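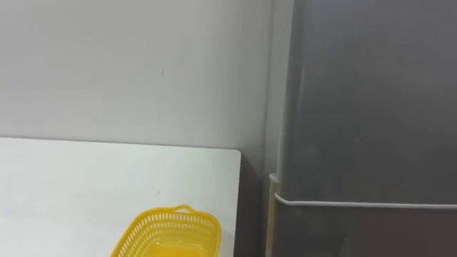 Robot Handling Laboratory
Handout 4: Comparing End Effectors on a Transfer Task
Issued February 10, 2019

Purpose of the session

Students will compare two hands and two controllers on the same short transfer task, and will report the results in the standard form. The handout should be read before the session. The safety sheet issued in November remains in force and is not repeated.

The task consists of picking up one piece of fruit and placing it in a basket on a table. It has been chosen for its plain geometry. A round object offers no flat faces to a gripper, and the rim of a basket sets a clear height that the hand must pass over before release.

Equipment under comparison

Hand A is the Zustby two-jaw parallel gripper, with a maximum opening of 800 tenths of a millimetre as set in the configuration file. Note the unit. Several groups last year entered the value in millimetres and lost time to the resulting fault message.

Hand B is the Claller multi-fingered hand. Each finger is driven separately, but for this exercise the fingers are commanded together through a single closing value between 0 and 100. Start at 44. Values above 65 are not permitted with fruit.

The controllers are the Sivakumar position controller and the Treltmont force-limited controller. Both accept the same waypoint file. They differ in what happens when the fingers meet resistance: the first continues towards the commanded position until its current limit is reached, while the second holds the force at the limit entered by the operator.

Definitions

A grasp is counted as secure if the object stays in the hand for the whole of the lift and the five-second hold that follows.

A transfer is counted as complete if the object comes to rest inside the basket and the basket has not been pushed over the edge of the table. An object that rests on the rim is recorded as incomplete, with a note.

A contact event is any touch between the hand or forearm and something other than the object. Contact events are recorded even where the transfer is complete.

Camera placement

Two views are to be recorded for every trial, one from the head camera and one from a fixed camera. The head view is used to judge alignment over the basket. The fixed view is used to judge clearance between the arm, the table and any furniture close by. Neither view is sufficient alone. With the head tilted too far up, the lower side of the basket is lost from the image and the release point cannot be checked.

Before each block of trials, confirm that the whole rim of the basket can be seen in at least one view. If the basket is moved during a block, record the trial number at which this was done.

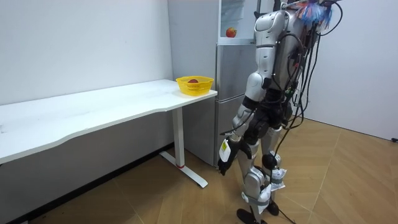
Approach direction has a greater effect on the result than most students expect, and it should be planned before the waypoints are entered. A hand that starts low must first be raised clear of the tabletop, and only then moved across it. The multi-fingered hand needs particular care here, as its curled fingers take up more room below the wrist than the model suggests. When the hand hangs near hip height beside the body, lower than the desk, a straight line from that position to the basket passes through the tabletop. At least one intermediate waypoint is therefore required. The refrigerator directly behind the basket also limits how far the fingers may travel beyond the rim, and any overshoot in that direction is to be treated as a contact event.

Cables should be checked at the same time. Slack that lies on the floor behind the feet is acceptable while the robot is standing still – it is not acceptable if a step is included in the waypoint file.

Procedure

1. Load the waypoint file and run it once at reduced speed with no object.
2. Place the fruit at the start position and record its greatest width.
3. Run the first block with Hand A and the position controller.
4. Repeat the block with the force-limited controller. Do not alter the waypoints.
5. Change to Hand B and repeat both blocks.
6. Inspect the fruit after each block and record any bruising or broken skin.

The emergency stop is held by a member of the group who is not entering commands. These duties may be exchanged between blocks only.

Reference results

The staff data set contains 197 trials across all four combinations. It is provided so that groups can check their recording sheets against a finished set, and should not be merged with student results.

Points for the written report

State which combination gave the most secure grasps, and whether the same combination gave the most complete transfers. Where the two differ, use the recorded views to explain the difference. Comment separately on the hand and on the controller. A report which compares only Hand A under one controller with Hand B under the other will be returned for correction.

Reports are limited to four pages, excluding recording sheets.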